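Judite Vieira
16th May
97 shares · 16 comments

Thread on covering a worktable in felt, and on what small objects do once they are lying on it. Mostly notes for myself before I cover a second one.

The table is a Dindeo frame with a plain board on top, 92 cm deep. The bare board had two faults. Anything round left it, and anything hard was loud on it. I work in a shared room at Geddes and the second fault got mentioned more than the first.

Options I looked at: cork, rubber sheet, a desk mat, felt. Cork sheds at the edges and marks under a pen. Rubber sheet smelled for as long as I was willing to wait. Desk mats stop short of the corners, and small things end up parked against the lip where the mat ends.

Felt went on edge to edge. It is the Zaseck sheet, 2 mm, dark blue-green. The catalog calls the color something else. Fiona Dunbar ordered a swatch card first, and I would do the same again. On a screen it looked close to black.

Cutting: new blade, steel rule, one slow pass. A second pass never lands in the first cut and you get a fringe. Cut oversize and trim after gluing. I cut to size the first time and the sheet relaxed overnight and came up short along one side.

Adhesive: Gumisora contact spray, on the board only. If you spray the felt as well it soaks in and dries as a stiff patch that you can feel with a fingertip. I have one of these near the back left and I know exactly where it is.

Lay it from the middle out. Flat of the hand, no roller. The roller stretches it and you chase the slack to the edge and then have nowhere to put it.

I left it weighted for 16 hours. The can gives a shorter time. Corners were still lifting at the shorter time on my test piece.

Edges: folded under and stapled on the long sides, trimmed flush on the short sides. Flush looks better. Folded lasts better. I have not decided which to use on the next one.

So, the objects. I tested it with whatever came out of the desk drawer, on the theory that drawer contents are what will end up on the table regardless of what it was built for.

Pencils. A pencil on bare board rolls if you breathe on it. On felt it stays where it was put, at whatever angle. You can leave it pointing at the thing you were about to measure and come back to it. Side effect: graphite rubs off on the nap if you drag the point. On dark felt this is a faint shine and brushes out.

Balls. I keep a small one for squeezing while reading. On the board it needed a dish. On felt it settles a short distance from where you let go. It will still go if you knock it, so the felt is damping it and nothing more.

Books. Hardcovers are fine. A book with anything under its corners sits a little off the surface and then the felt has no effect on how it slides, only on how it sounds when it is set down. A flat book on felt is harder to push with one finger than I expected. You lift it.
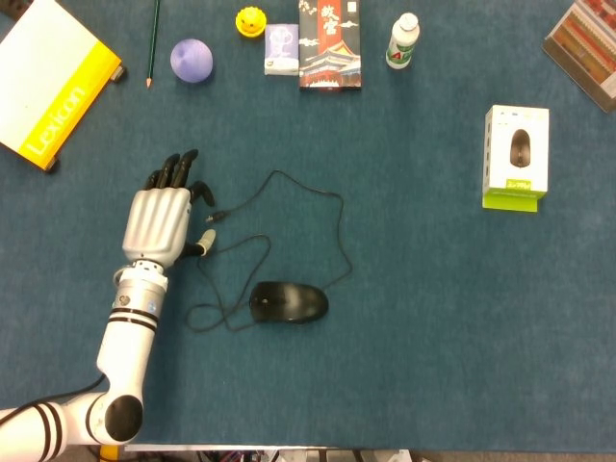 Felt with a wired mouse, a green pencil, a purple ball and the Lexicon.

The mouse is the awkward one. The body is easy: it stays put, it makes no noise when set down, and the glossy top picks up every light in the room, so you never lose it on a dark surface. The cable is the problem.

A thin mouse cable has a memory. It comes out of the box folded, gets wound around something for storage, and after that it wants to be a set of loops. On a smooth board the loops slide over one another and open out a bit under their own spring. On felt they grip. Whatever shape the cable has when you put it down, it keeps.

The result is that a loose cable claims far more table than the mouse does. One wide loop can take up the space of a large notebook, and you can't put anything inside it without it becoming a snag later.

Procedure I have settled on. Unplug. Hold the mouse end and let the plug hang free until it stops turning. That takes most of the twist out. Then coil with alternate turns, over and under, loops as wide as your palm. Soft tie, two wraps. Plug tucked to the inside of the coil.

Do not wind it around the mouse. Everybody does and I did for years. The tight bend is always at the same place, right where the cable leaves the body, and that is where they fail.

If a cable already has a set kink, lay it straight on the felt under a couple of heavy books for a day. The grip helps here for once. Shoaib Bugti says warm water in a bag works faster. I haven't tried it and would want the plug well clear.

USB plugs on felt: the open end collects fiber. Small amounts, but it packs down at the back when you push the plug home. Cap it, or turn it over and tap it before use. I now tap every plug without thinking, including ones that were never near the table.

Color. This matters more than I gave it credit for. Dark blue-green is good for anything white, yellow, pale purple or metal. It is adequate for a mid green. It is poor for black. A black cable on dark felt is visible mainly as a line of highlights, and in the evening with one lamp on it goes away completely.

For the second table I am looking at a mid gray. Kulsoom Zaidi made the case for it on the grounds that nothing she owns is mid gray. I went through my drawer and found the same, apart from an eraser.

Light. Overhead light flattens the nap and shows every bit of lint. Light from the side shows the objects and hides the lint. I moved the lamp to the left edge and the table looked cleaner with no cleaning done.

Lint, then. Sources in order of volume: pencil sharpening, paper edges, sleeves, erasers. Eraser crumbs are the worst because they roll into the nap and take graphite with them. Sharpen over the bin.

Cleaning that works: stiff clothes brush, one direction, toward the front edge, catch it in a tray. Tape for the remainder. A vacuum with the bare nozzle lifted the felt off the board near my stiff patch, where the bond is evidently not what it should be. Use the brush attachment or skip it.

Cleaning that does not work: a damp cloth. It leaves a tide mark. Mine went after I dampened a much larger area and let it dry evenly, which took most of a day and meant everything had to come off the table.

Layout. I have started keeping the objects in the back half and leaving the front for hands. On the bare board this never held for more than an hour because things drifted forward whenever I leaned on the edge. On felt the arrangement survives leaning, typing, and one person sitting on the corner.

That has a cost. Because nothing moves, nothing gets put away. On the board I cleared up every night or found things on the floor in the morning. Now the drawer contents have been out since the test. The ball has no dish. The pencil is wherever it is.

I have tried a rule: one book out, one pencil out, everything with a cable goes back coiled. The book and pencil parts are holding. The cable part is not.

Noise, since that was the original complaint. Setting down a mug used to be audible at the other end of the room. With felt it is a thud you only hear if you are at the table. Pens dropped from hand height: nothing. Typing is quieter too if the keyboard sits straight on the felt, though the feet sink slightly and the angle changes.

Mousing on it directly is not great. The pointer tracks, but the drag is high and uneven, worse against the nap. A thin hard mat on top fixes this and reintroduces the lip I was trying to get rid of. I put up with the mat. It comes off when I need the full surface.

Writing on a single sheet of paper: bad. The point goes through on a full stop. Put a pad or a few sheets under it. The back cover of a large book also works and is usually within reach.

Measuring: a steel rule sits down into the nap a little and stays square while you mark. Better than on board. Best unplanned result of the whole job.

Wear so far. Slight polish where the wrists go. One pull near the front from a staple in a stack of paper. I trimmed the pull flush with nail scissors and did not glue it. Pulling it tight from below would have meant lifting the sheet.

Cost was up to 97 for the covering, depending on whether you count the first sheet, the one I cut short. I count it. The short one is now drawer lining, where it does the same job for the same objects when they are finally in there.

What I would change for the next one. Cut oversize. Two thin coats of adhesive on the board in place of one heavy one. Mid gray. Fold all four edges and accept the lump at the corners. Fit a cable clip under the back edge before the felt goes on, as drilling through it afterward drags fibers into the hole.

Beathag Galbraith asked in the replies about fire-rated felt for a public counter. I don't know. Mine is a private table and I didn't look into it. Ask the supplier for the sheet's paperwork.

Second table is planned for June if the gray comes in. I'll add to this thread with the corner detail, including how thick the fold ends up once it is stapled.

16 comments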